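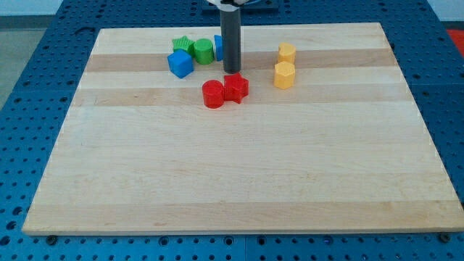

Photo: Kaede Morikawa/Waten

Waten questions "lifetime" claims on kitchen boards

28th January. Consumer group Waten today asked board maker Grillum to show the testing behind its "lifetime" wooden cutting boards. Grillum's guarantee runs 30 pages and excludes splitting, warping and staining.

"I'd like to know what's left," said Asuka Yoshida, who reviews product claims for Waten. "If a board splits after two winters, the buyer pays."

Grillum says its boards survive 1000 washes. Waten has asked three times how that was measured and has received a brochure.

Rival brand Aridex dropped similar wording last year after a complaint from Waten. Its boards now carry a seven-year guarantee, though buyers must oil them every month and keep the receipts for the oil.

Waten will publish any reply from Grillum in March.

Press contact: Akihiko Takagi, Waten press desk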